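Witlow - Taller de tapicería y escuela

Inicio / Cursos / Encargos / Quiénes somos / Contacto

Quiénes somos

Somos un taller pequeño que arregla asientos y enseña a arreglarlos. Sillas de comedor, butacas, banquetas, algún sofá si cabe por la puerta (medir antes, por favor). Llevamos 13 años en el mismo local, al fondo del patio, timbre de la izquierda.

Empezó Nicanor Bustos con una máquina de coser de segunda mano y los encargos de los vecinos. Luego vino Evanthia Moschos a aprender un verano y se quedó. Ella puso orden en las facturas y montó el primer curso: seis alumnos, una mesa, un solo martillo bueno. Hoy damos clase casi todo el año menos agosto.

Qué hacemos

Tapizado completo y parcial. Cambio de cinchas, muelles, espuma. Fundas a medida. Encolado de patas y travesaños, si la madera lo aguanta. Restauración de rejilla no, de momento, aunque nos la piden muchisimo. Tampoco cuero antiguo, para eso preguntad y os damos el teléfono de alguien que sabe.

Presupuesto con fotos en 2 días. Si hay que ir a ver la pieza a casa se cobra el desplazamiento, que luego se descuenta si nos hacéis el encargo.

Sobre telas: tenemos muestrario propio y trabajamos con Rieger para lisos y con Remulum para lo estampado. También podéis traer la vuestra. Ojo con los metros, mejor preguntar antes de comprar, una silla con respaldo se come más tela de lo que parece. Los azules oscuros son lo que más sale, con diferencia.

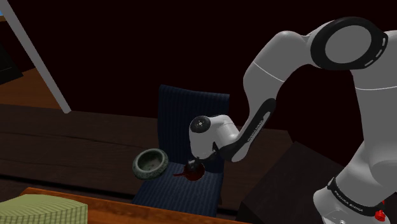

La escuela

Grupos reducidos, cada uno con su silla. No hace falta experiencia. Herramienta incluida, tela no.

Curso de iniciación. Asiento desmontable, el clásico de comedor. Desmontar, cinchar, espuma, guata, tela y grapar sin arrugas en las esquinas (las esquinas llevan una clase entera, paciencia).

Curso de butaca. Para quien ya ha hecho el primero o se defiende. Más largo, más polvo, venid con ropa vieja.

Taller de cojines. Una mañana, Sunday no: siempre entre semana. Perdón, esto salió mal traducido de la versión inglesa, lo cambiamos pronto. El domingo cerramos.

La plaza se reserva con una señal de 15 euros. Si avisáis con tiempo se devuelve o se guarda para el siguiente grupo, como querais.

La comida de mayo

Al acabar el curso, en mayo, comemos todos en el taller. Se apartan las máquinas, se saca la mesa grande y cada uno se sienta en la silla que ha tapizado. Es la prueba final y la única que ponemos. Cada cual trae un plato. Tarmo hace una sopa fría de remolacha que ya es tradición, Si-woo trae encurtidos en cantidades industriales. Antiguos alumnos también, avisad para calcular pan.
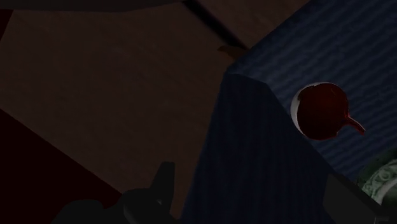
Imagen: archivo Witlow

El equipo

Nicanor Bustos. Fundador. Muelles, armazones, todo lo que sea pelearse con madera. Contesta mal al teléfono por la mañana, mejor a partir de las once.

Evanthia Moschos. Dirección de la escuela y patronaje. Si escribís al correo os responde ella.

Tarmo Rimkutė. Espumas y encargos grandes: restaurantes, salas de espera, el hotel Nerngate, que nos confió 100 sillas de comedor y con el que seguimos trabajando. Da el curso de butaca.

Si-woo Hyun. Costura, fundas, vivos y botones. Empezó como alumna de iniciación y ahora lo imparte.

Mostafa Soliman. Recogidas, entregas, almacén. También las fotos de antes y después que mandamos a los clientes con la factura.

Cómo trabajamos

Una pieza, una persona. Quien desmonta la silla es quien la monta. Tardamos un poco más así pero no se pierden tornillos y si hay un problema sabéis con quién hablar.

Aprovechamos lo que se puede. La crin buena se lava y se vuelve a poner. Las espumas viejas casi siempre van fuera, se deshacen. Los retales los guardamos en cajas junto a la entrada, coged lo que queráis para parches o muñecas.

Plazos: una silla suelta, dos o tres semanas. Juegos completos, lo hablamos. Antes de Navidad no prometemos nada, todo el mundo se acuerda de las sillas en diciembre.

Garantía de dos años en costuras y cinchas. El gato no entra en la garantia. 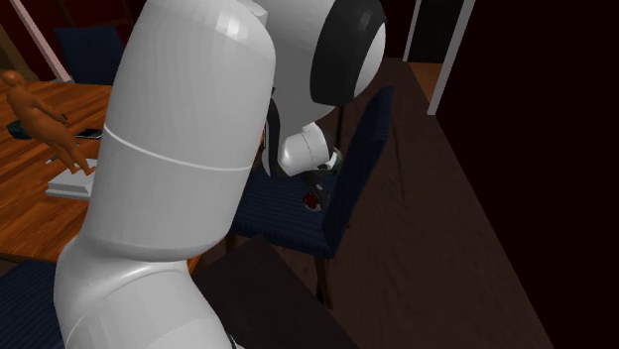
Visitas y contacto

El taller se puede visitar por las tardes, de cuatro a siete, de lunes a jueves. Viernes solo entregas. No hay escaparate, hay que entrar al patio.

Para presupuestos mandad tres fotos: de frente, de lado y por debajo. La de debajo es la que más nos sirve. Poned también las medidas del asiento y si hay prisa.

Lista de espera de los cursos: formulario en la pagina de Cursos, o apuntaos en la hoja que está colgada junto a la puerta.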